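4. Materials and layout of the tableware

4.1 The tableware

The first part of the study (Section 3) was based on kitchen visits in 18 households in Jostmont and Whitcombe. Almost every kitchen had a drawer, a shelf or a box set aside for light plastic tableware of the kind used by children, at picnics and on balconies. These pieces were handled differently from the rest of the dishes. Ceramic plates had fixed places and went back to them. Plastic cups and bowls moved between the drainer, the table and whatever box had room, and several residents told us they no longer tried to keep sets together.

For the table sessions we wanted pieces that were plain enough to be taken for one set and varied enough that a person could sort them in more than one way. The cups are simple tapered tumblers, similar in size, without handles or printed decoration. The colors are soft: white, gray, pale yellow, pale green. We had first tried a set in strong primary colors. In the pilot, people sorted it by color at once and gave little thought to shape, and it was dropped after the November sessions.

Pale colors gave more trouble, which suited the purpose. White and light gray are easy to tell apart side by side and harder to tell apart at opposite ends of a table. Under the lamps in the session room, pilot participants sometimes called the gray cup white and then corrected themselves when a second cup was put next to it. We kept the two colors and recorded the word each participant used at first naming.

4.2 Arrangement on the table

All sessions used the same wooden table, with the long direction of the grain running from side to side. No cloth or mat was laid. A mat had been considered as a way of marking a starting area, but in the kitchens we visited people seldom put one down for sorting or putting away, and its edge tends to act as a boundary that pieces are lined up against.

The cups were placed toward the far side of the table and the utensils closer to the near side, below the cups. We call this the open layout. It is a loose version of what we saw on kitchen counters, where tall pieces drifted to the back and flat ones stayed near the person. Cups stood in a short row or on a slight diagonal, and the exact spacing was left to whoever set the table. Utensils were laid next to each other with their heads pointing away and their handles toward the near edge (Figure 3).
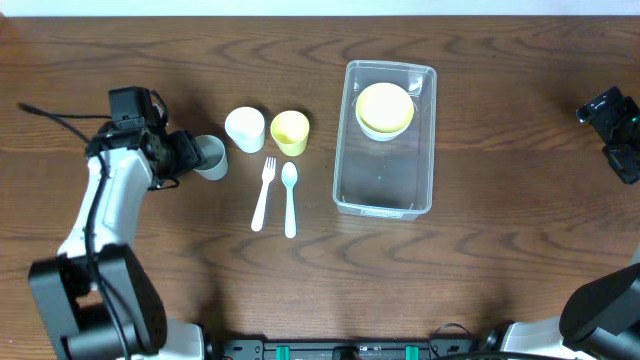 Figure 3. Cups and utensils in the open layout. The white fork lies with its tines toward the upright white cup; the pale yellow cup stands to the right of it. A further white cup is held at the left.

Small departures from the layout were accepted. A fork whose handle leaned to the left was left leaning. In pilot sessions where everything had been squared up beforehand, participants became noticeably careful, nudging pieces straight before picking them up, and one asked if the table was meant to look that way at the end. The looser version removed most of this.

Cups were always set out singly. Nesting them saves space, and most households nested theirs, but a stack on the table at the start suggests an answer to the question of how cups should be stored. Whether to stack was a decision we wanted the participant to make.

4.3 The bin

The storage container is a clear plastic bin with rounded corners, rectangular, set with its long side running away from the participant. It was chosen over the closed box used in the Flustcombe sessions, where people had to lean over to check what was already inside. With clear walls the contents can be seen from a normal seated position. The wood grain also shows through the sides, and two participants remarked that the bin was easy to overlook when it stood empty.

The bin's position has a clear effect on the first move. When it stood at the far edge of the table in the pilot, participants reached over the cups to get to it, and cups were knocked over. In the main sessions it stood to the right of the utensils, so that cups, utensils and bin could each be reached without crossing the others. Left-handed participants were offered the mirrored arrangement; all of them declined it.

Bowls were handled apart from the cups and utensils. They are the widest pieces and they settle how the rest will fit, and a bowl set down in the middle of the bin leaves awkward space on both sides of it. Put close to one end, it leaves a usable stretch of floor for the other pieces (Figure 4). 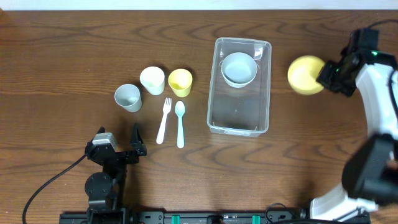 Figure 4. Light gray bowl near the upper end of the clear bin, with the lower portion empty. The yellow bowl is held at the right; cups, fork and pale mint-green spoon are on the table to the left.

The question with the second bowl is whether it goes inside the first or beside it. Both count as complete in our coding. We coded a bowl as nested when its base was below the rim of the other bowl, and as side by side when both bases touched the floor of the bin. A bowl resting at an angle across the rim of another was coded as unsettled, a category used in very few trials and only where the participant left it that way.

4.4 Trials and coding

Each participant was asked to put the tableware away "as you would at home," with no further instruction on order or grouping. There were 91 trials in the main sessions. For each trial we noted the type of piece moved first, the order of the remaining types, the end position of the bowls, and whether any piece was taken out of the bin and put back in a different place. Time was not recorded. Participants who know they are being timed tend to drop things in, and we were interested in where pieces end up when there is no hurry.

Forks and spoons were coded as one type unless the participant separated them. A fork and spoon placed parallel and touching were coded as paired. If one lay across the other they were coded as loose, even where both had been carried in the same hand. This rule was added after the two coders disagreed on 29 of the pilot trials, most of them over utensils, and all pilot material was coded again under the new wording.

The color of each cup was noted at its end position but not used to decide whether a trial was complete. Skotix sheets were used for the notes, one per trial, with a plain outline of the bin printed on them so that positions could be drawn in by hand. Where the drawing and the written note differed, the drawing was taken as correct. The order of first moves is reported in Section 5.1 and bowl placement in Section 5.2.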